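Sculpture Trail meeting, 2024-06-26, back room at the Garnell library. I'm taking the minutes again, so if I got your words wrong, tell me and I'll fix them before they go out.

Igor Kurek chaired. Apologies from Willems (stuck at the foundry) and from the school.

## 1. Last meeting

Read and agreed, with one change. I'd written that the heron would be bronze. It's going to be cast iron, like the rest of the birds, and Igor asked me to say so in big letters: CAST IRON. Done!

## 2. The heron and the otters

We spent most of the evening on this one. Igor brought the small clay model of the heron and passed it along (one leg came off on the way, and he stuck it back on with his thumb). We all like the neck. Some of us still think the beak is too pointy for something at kid height on a public path, and I said so, probably more than once. Igor will round it off and bring it back.
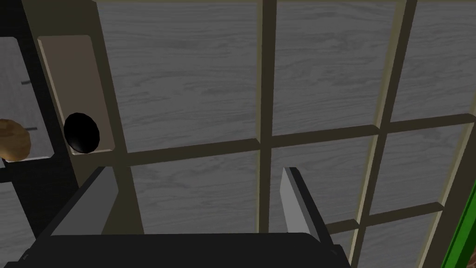
The otters are further along. The pair for the mill bridge is modeled and ready for molds, and Willems has quoted $3301 for the casting, with the base plates included but not the delivery. That's higher than we'd hoped. I moved that we accept it anyway, as the other foundry can't start before winter, and it passed with two against.

## 3. Where everything goes

The route now starts at the mill bridge, follows the creek, and ends at the old Sturkholm pump house. There will be 8 pieces in all. We went back and forth over whether the fox belongs by the pump house door or up on the bank, and I have to admit I changed my mind halfway through. Up on the bank you'd get him against the sky, and that would be lovely around sunset.

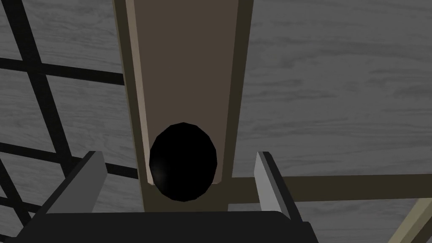 Igor pointed out that the bank is soft after rain and that a piece that heavy would need a proper footing. He'd like the fox by the door. We voted for the door, and the bank stays on the list for something lighter.

## 4. Lettering on the markers

Short item, long argument. The town wants the pump house date on the last marker, and the stone over the door says 1890, so that's what we'll use. Cament will cut the letters. They sent two styles, one plain and one with little feet on it, and we picked the plain one because it's easier to read from a stroller or a wheelchair. I'll write to them this week.

Still open: do we put the sculptor's name on every marker or only on the first? I'd say every one. People don't always start at the start!
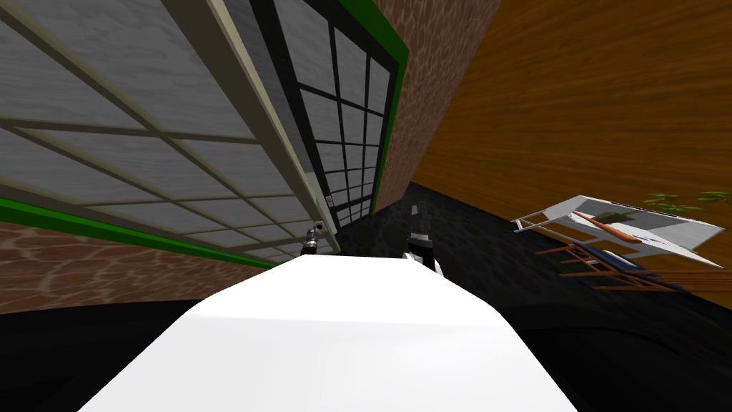
## 5. Things to do

- Me: write to Cament about the lettering, and tell Willems yes on the otters.
- Igor: round off the beak, draw up a footing for the fox, and ask the foundry what delivery would cost.

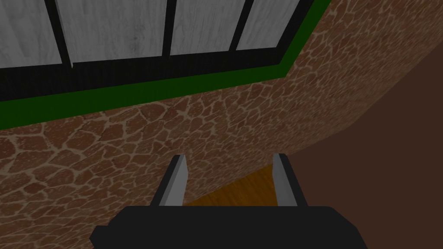
- Everybody: walk the creek path before we meet again and think about where the hare should sit. Wear boots.

## 6. Anything else

The name of the trail came up again. "Creek Walk" is still ahead, I still don't love it, and we left it for next time.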